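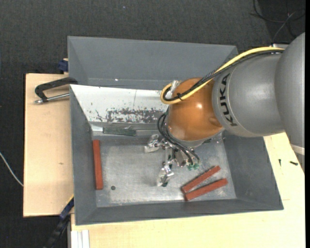
Geeta Dhillon writes that she took the lids off every bin in her shop in February and isn't going back, and could we please put the open-bin questions all on one page. Gladly! We love open bins at Kistthorpe, and these are the things people ask us most.

Why no lid?
You can see what you have and grab it with one hand. A lid also turns into a shelf the minute you close it (ours had paint cans and somebody's lunch on it), and then you never open the thing again.

Doesn't everything get dusty?
A bit, yes. Bars, blocks and offcuts don't mind. Tip the bin out, wipe the floor with a dry cloth, put it all back. I do mine on Sunday mornings with the radio on and it's a lovely job.

How full should a bin be?
Less full than you think! If you can still see plenty of floor, you can pick up any piece without digging. When you have to move one thing to reach another, start a second bin.

Do long pieces go along the wall or across the middle?
Along the wall if they fit. Loose bars wander when you carry the bin, so don't fuss over it too much. Kerstin Bråten lines hers up by length and it looks wonderful, but mine are at all sorts of angles and I find things just as fast.

Can I set a metal-bottomed bin straight onto a wood table?
Sure, if the underside is smooth. Lift it, don't drag it. My own bench has a scratch 11 inches long from the one time I was in a hurry. A scrap board underneath is great if you care about the finish.

What about on carpet?
Fine for storage, annoying for sorting, as a light bin tips when you lean on the rim. Bring it up to table height and your back will thank you.

How much weight is too much?
Go by what you can lift comfortably. Teun Kuipers had 60 pounds of bar stock in one bin and had to empty half of it just to get it off the bench. Two small loads beat one big one every time.

Should I label them?
On the short end, in big letters, at the height you'll be standing. Masking tape and a marker work beautifully, and you can change your mind as often as you like.

I have a question that isn't on the page.
Send it in! Abhishek Prajapati reads the mail and passes the bin ones to me.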